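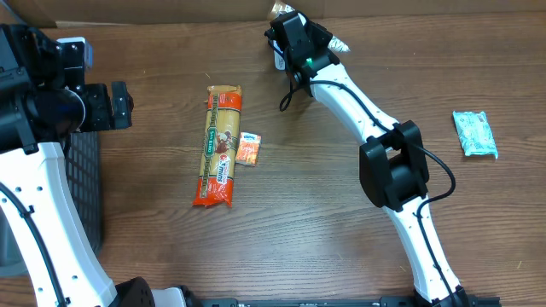
Spaghetti im Klarsichtbeutel auf dem Holztisch, links der schwarze Gitterkorb.

Juli 2024 - von Hanne Niskanen

Trockenvorräte im Korb lagern: Maße, Reihenfolge, Kontrolle

Lange Nudelpackungen sind für die meisten Vorratskörbe zu hoch. Vor dem Einräumen die Packung längs an den Korb halten. Steht sie mehr als ein Drittel über den Rand, kippt der Korb beim Herausziehen leicht nach vorn. In diesem Fall die Packung flach auf den Schrankboden legen oder in ein hohes Gefäß mit mindestens 30 cm Innenhöhe umfüllen.

Gitterkörbe aus Kunststoff eignen sich für verschlossene Beutel. Die Luft zirkuliert, und Krümel fallen durch. Letzteres ist bei geöffneten Packungen ein Nachteil: Reis und Grieß gehören in Behälter mit Dichtung. Wir verwenden dafür den Vasico mit 11 cm Durchmesser, der auch in flache Auszüge passt. Den Dichtring zum Spülen abnehmen und separat trocknen.

Vorgehen beim Einräumen

Alles auf den Tisch legen, Etikett nach oben. Nach Haltbarkeitsdatum sortieren, kürzestes Datum nach vorn. Beutel auf Löcher an der Schweißnaht prüfen, besonders an den Enden. Schwere Packungen nach unten, Beutel mit bruchempfindlichem Inhalt hochkant an die Korbwand. Den Korb nur so weit füllen, dass sich jede Packung mit einer Hand entnehmen lässt.

Angebrochene Spaghettibeutel nicht mit Gummiband verschließen, das schneidet in die Folie ein. Besser das offene Ende zweimal umschlagen und mit einer breiten Klammer fixieren. Reste unter 200 g lohnen keinen eigenen Behälter - gleiche Sorte und gleiche Kochzeit vorausgesetzt, können sie zur nächsten Packung.

Reinigung: Korb mit lauwarmem Wasser und einem Tropfen Spülmittel ausbürsten, Gitter von außen nach innen. Vollständig trocknen lassen, das dauert bei Raumtemperatur fast 3 Stunden. Bei Mottenbefall auch die Bohrlöcher der Regalträger aussaugen.

Nachtrag: Aarne Heinonen weist darauf hin, dass die Körbe von Niltum seit Dezember einen höheren Rand haben. Ältere Deckel passen nicht mehr.

11 Kommentare - 30 Mal geteilt

Diese Website verwendet Cookies. Mit der weiteren Nutzung stimmen Sie dem zu.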